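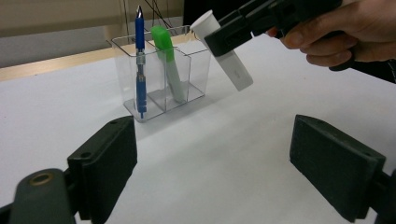
Plurkusthorpe is a contract packer of stationery and small household goods, and its open day on 1/29/20 was mainly of interest for the returns line. Most packing plants will show visitors the filling machines and the loading dock. Returns are usually kept out of sight, as they are slow and labour-heavy. At this site they occupy the whole east side of the ground floor. Inspection is done on white table surfaces, and clear acrylic is the difficult material: an organizer standing on a white table shows very little contrast at its edges, and a hairline crack can pass unnoticed under flat overhead light. The plant's answer is a low side lamp at each station, set close to table height.

The building was put up as a weaving shed and still has its north-facing roof lights. Floor loading limits the height of the racking, so stock is stored low and wide. The visit began at the goods-in door, where cartons are weighed before they are opened. A carton outside its expected weight goes to a separate bay and is opened by two people. Everything else joins the main queue in order of arrival.

Rated throughput is 1,230 returned units per shift. This figure covers opened and graded units only. Repacking is counted separately, and the number for it was not given.

Grading uses four codes. Code A goes back to saleable stock in its original carton. Code B needs a new carton. Code C is sold in mixed lots to a clearance buyer. Code D is broken down by material. The division between B and C takes up most of the training period, which runs for 16 shifts. A scratch on an outside face is C if it can be felt with a fingernail and B if it can only be seen. There is a reference board of graded samples on the wall beside the supervisor's desk, and it is replaced each September when the product range changes.

Plastics in code D are sorted further. Acrylic is kept apart from polystyrene, which looks much the same but breaks with a different sound and a whiter edge. Mixed loads are rejected by the reprocessor at Melley, and the cost of return haulage falls on the plant. The sorting bench has a density bath for doubtful pieces. Polystyrene floats in the salt solution used and acrylic sinks. The strength of the solution is checked with a hydrometer at the start of each shift and again after any top-up.

Carton making was the second part of the tour. Replacement cartons are cut on demand from flat board on a Veninier cutting table, installed in September. It holds 400 stored patterns. Changeover between patterns takes seven minutes, nearly all of it spent clearing offcuts and loading the next board size. The operator groups orders by board grade first and by pattern second. Dust extraction on the table is good, but the noise level beside it is high enough that the guide had to stop talking until we had moved away.

Visitors were also shown the label room, which is small and kept at a steady humidity. Labels stored elsewhere in the building had been curling at the corners — a fault first blamed on the adhesive and later traced to the paper.

Questions were taken in the canteen. Several visitors asked about moving the returns work to the company's Hebden site, where the floor is stronger and the racking could go higher. The reply was that haulage between the two sites would cost more than the storage saved.

Access notes for anyone attending the next one: parking is at the rear of the building, safety footwear is required past the goods-in door, and loan pairs are limited to the common sizes. The upper floor is reached by stairs only. Allow two hours for the full route.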